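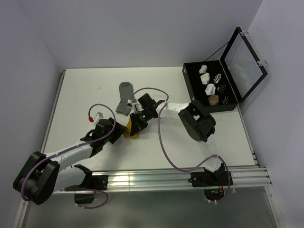
Fig. 1. Two arms over a white tabletop, with the aluminum rail along the near edge.

Unit 4: Parking Sensors

Ultrasonic sensors in the bumper send out a chirp and time the echo. Halve the trip, multiply by the speed of sound, and you have a distance to the shopping cart.

The Tonska module we use in lab starts beeping at 948 mm and goes to a steady tone at 200 mm, the point where most drivers finally turn the radio down.

Known weak spots:
Thin poles
Snow, mud, bumper stickers
Anything soft — a hedge returns very little echo

Read the Rarnis handout before lab. Bring your 520 mm and 620 mm readings, including the ugly ones.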